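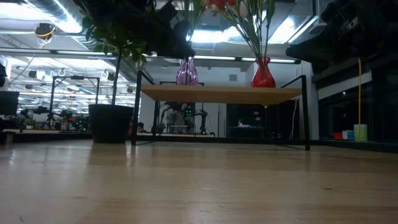 Steswood flower room opens Monday, bring your own vase

STESWOOD - The flower room on the ground floor of the old Livier building opens to the public Monday at 10 a.m. Free to walk in. Donations jar by the door.

It's the first time the room has been used for anything but storage since Livier, the furniture seller, moved its stock out to Gekamport last March. The neighborhood association took the lease, had the floor sanded and spent the winter on the rest. Total bill so far: $2,483, most of it the floor. Paint was donated.

The idea is simple enough. People in town have vases in the back of a cupboard and no flowers, or a yard full of flowers and nothing decent to put them in. Bring either one. Tables, clippers and water are there, plus buckets of whatever the growers drop off that morning. Make an arrangement, take it home or leave it on display for the week.

Color is the theme for opening week. Organizers want colored glass, the louder the better. Purple, red, green, anything but clear. Red flowers in a red vase are fine, whatever the magazines say. Potted plants are welcome too and will be set beside the arrangements, not in the same row, so leaves don't end up tangled in the stems.

The low wood-topped tables with black metal legs stay with the room. So do the long benches. Please don't drag either one, the floor finish is new and scratches easy. Lift them. Two people for the benches.

Some rules, from the sheet taped up inside:

No vase over 80 ounces when full. One already tipped during set up and took a while to mop.

Put a saucer under any pot with holes in the bottom.

Strip the leaves below the water line before the stems go in, not after. Bin for leaves is by the sink, its the green one.

Name and phone number on tape on the underside of anything you leave. Unclaimed vases go on the swap shelf after two weeks.

No lilies. Cats visit.

Kim Nursery, out on the county road, is giving 500 stems for the first week and says it will send more if they get used. Mostly reds and whites, delivery early Monday so come before noon if you want first pick. The nursery is also lending a few potted plants, not for sale, please don't ask the people at the table for a price.

Parking is the usual problem. The lot behind the building holds very few cars and the side street is posted until 6 p.m. The library lot is a four minute walk and has agreed to let visitors use it through the end of the month. Anyone carrying something heavy can pull up at the front door, unload, then move. There is a ramp on the east side. The front step is still uneven, repair is scheduled but no date given.

Hours are 10 to 4 on weekdays, 10 to 1 Saturday, closed Sunday. A late evening may be added if enough poeple ask for one. School groups should call ahead, the room gets tight with more than one class in it.

The association has $790 left in the room budget. Some of that goes to a second sink, the rest to shelving for the swap vases, which right now are sitting in boxes in the hallway. Wanted list, if you are clearing out: floral tape, sharp clippers, tall buckets, old towels. No more baskets please, they have baskets.

Lease runs one year. After that it depends on how many come, and on whether Livier wants the space back. The company hasn't said.

Corrections: Last week's item gave the opening as 9 a.m. It is 10. The item also put the entrance on the lot side, that door stays locked. Use the front.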